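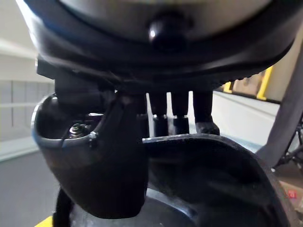 Gripper state stream drops to 4 Hz after controller reconnect, planner stalls in pre-grasp

Status: Resolved (workaround merged, driver fix pending)
Component: gripper driver / state bridge
Reported by: Hendrik Prins
Assigned to: Osamu Iwasaki
Site: Gonport cell
Opened: Wednesday, November 1, 2023

Summary

After the arm controller reconnects, the two-finger gripper keeps taking commands but its position feedback arrives far too slowly. The grasp planner waits for a fresh finger position before it leaves pre-grasp, hits its timeout, and retries. From the outside the arm hovers over the pick point and the fingers twitch. There is no fault on the pendant and no error in the driver log, only this, repeated:

WARN [grasp_planner] gripper state stale, age 0.251 s, limit 0.100 s
WARN [grasp_planner] waiting for gripper state
WARN [grasp_planner] pre-grasp timeout, retry 1

Steps to reproduce

1. Start the full stack with the Ellwood launch profile.
2. Run any pick task for a minute or so. Everything is normal.
3. Pull the controller's network cable, wait until the driver reports a lost connection, plug it back in.
4. Let the driver reconnect by itself. Do not restart it.
5. Run the same pick task.

Expected: state messages at 100 Hz, as before the disconnect.
Got: state messages at 4 Hz. Joint states from the arm are fine.

Hendrik Prins
It happened twice in October too, but I restarted everything both times and didn't keep the logs. This time I left it running. Log is 3,712 lines, on the shared drive in the ticket folder. The wrist camera stream is not affected, and neither is perception. Object poses are coming in on time and they look right when I overlay them.

Osamu Iwasaki
Thanks for leaving it up. Before I look at the bridge, please check:

- CPU load on the cell computer
- whether the gripper reports its own clock or ours in the header
- output of the topic rate tool on both the raw and the bridged state

Also, is the wrist cable the old one? We had a bad connector there in the spring and it showed up as slow feedback.

Hendrik Prins
CPU is low, nothing near a full core. Header stamp is ours, set in the bridge when the reply is parsed. Raw state is 4 Hz and bridged state is 4 Hz, so the bridge is only passing on what it gets.

Cable was replaced. I swapped it again with the spare anyway and there was no change. I also checked the finger screws and the coupling while I had the arm down and found nothing loose. Opening and closing by hand command works, full stroke, no grinding.

Osamu Iwasaki
Then it is the polling loop. 4 Hz is a familiar number. It is the idle poll rate we use before the gripper is activated, so that the driver doesn't flood the serial line while it is waiting for someone to press start. Looks like we go back to idle on disconnect and never leave it.

Can you read the driver mode parameter without restarting?

Hendrik Prins
mode: IDLE
activated: true

Osamu Iwasaki
That combination should not be possible. Here is what I think happens:

On first start the driver sends the activation request, the gripper goes through its open/close cycle, and the status changes from "activating" to "active". The driver switches to the fast poll on that change.

On reconnect the gripper never lost power. It is already active, so there is no change to see. The driver sets mode to IDLE when the socket drops and waits for an event that isn't coming. Commands go out on a separate path that only checks the activated flag, so they still work.

Try this on the live system, with the arm stopped and hands out of the cell:

1. Call the deactivate service.
2. Wait until status reads inactive.
3. Call activate. The fingers will run their full stroke.
4. Check the rate again.

Hendrik Prins
Did that. Rate is back to 100 Hz, no more stale warnings. Ran 7 picks after it and all of them left pre-grasp on the first try.

So that gives us a recovery without a restart. It's not great if the gripper is holding something, because step 3 drops it.

Osamu Iwasaki
Agreed, I don't want that in an automatic recovery. Patch is up for review on branch Khattak. Changes:

- On reconnect the driver reads gripper status once and sets the mode from what it reads. It no longer waits for a transition.
- If status can't be read within one second, the driver goes to ERROR and says so.
- The command path now checks mode as well as the activated flag. Moving the gripper in IDLE returns a rejected result.
- The planner's stale warning now prints the measured rate next to the age.

I did not touch the 0.100 s limit. I know it has been suggested to raise it, but at 4 Hz the finger position is up to a quarter second old and the force stop would be working from that. I'd like the planner to keep refusing.

Hendrik Prins
Fine with me on the limit. One review comment: the rejected result has to reach the task layer. At the moment the task layer treats a rejected gripper move the same as a timeout and retries forever, so we'd get the same hovering with a different message.

Osamu Iwasaki
Good catch. Added. A rejected move now ends the task and shows the reason on the operator screen.

Hendrik Prins
Tested the branch on the cell. Pulled the cable with the fingers open, with the fingers closed on nothing, and with a part held. After each reconnect the rate came back to 100 Hz and the held part stayed held. Left the pick loop running overnight, 163 cycles, no stale warnings. There was one reconnect in the log that I didn't cause. The driver handled it. I'll open a separate ticket for that, it looks like the network switch.

Osamu Iwasaki
Merged. I have also written to Stetadix, who maintain the upstream driver, with the log and a short version of the steps above. Until they release a fix, we carry our patch, so please don't update the driver package on any cell without checking with me.

Notes for anyone who finds this later

- Check the rate of the raw state before the bridged one. If the raw rate is low, leave the bridge alone.
- A rate of exactly 4 Hz means idle polling. Other low rates are probably a different problem.
- The deactivate/activate recovery opens the fingers. Clear the gripper first.
- Cells still on the old driver: restart the driver node after any network work.

9 comments
2 shares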